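Notebook, September, Malabanan bench. Teleop demos, cylinder sorting task
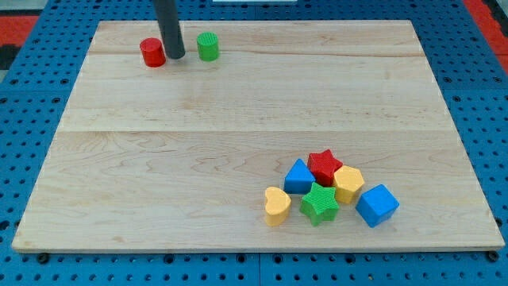

Restarted collection at 09.40 after the firmware change on the Jodmont leader arm. The old gain table was kept as a backup and the new one loaded from Noel's branch. The task is unchanged: pick the cylinders out of the mixed set, leave every other shape alone, park at the home pose. Start states are now split into "near" and "far". In the far state the red and green cylinders go at the back left of the maple board, one either side of the tool, and the stars, the heart, the cube and the rest are bunched at the lower right. The approach then starts between the two cylinders, and the operator has to commit to one side early. Divina wants the choice of side logged by hand for now.

Episodes on disk at lunch: 316. Kept after review: 226. Most of the rejects are from the first hour, before we found that the clutch pedal was dropping its release event. Symptom: the follower keeps the last commanded velocity for a few cycles after the pedal comes up, then snaps back. It shows clearly in the joint 4 trace and hardly at all on video. Ariel has a debounce fix in, not yet merged. Do not use episodes from before the fix for training, even the ones that look clean.

Hand-guided demos, same start states. Amado did a short run in gravity compensation with the wrist locked. Paths are smoother than teleop but the contact phase is worse, and his hand blocks the overhead view for much of the approach. Force readings are no use in this mode, as the sensor picks up the operator as well as the block. Suggest we keep hand guiding for the free-space part only and switch to the leader arm for the grasp. Kamlesh disagrees and thinks the switch will put a step in the velocity profile. To be tested.

Settings at close: translation scale 0.5, rotation scale 1, episode timeout 900 control steps. Tried a scale of 0.3 and went back, too much re-clutching.

Open:
Merge pedal fix, then repeat the far starts.
Cloditz exporter drops the gripper channel if the episode ends on timeout. Episode 417 is a good test case.
Ask Noel whether joint 4 friction was re-identified after the belt change.
Near starts not begun.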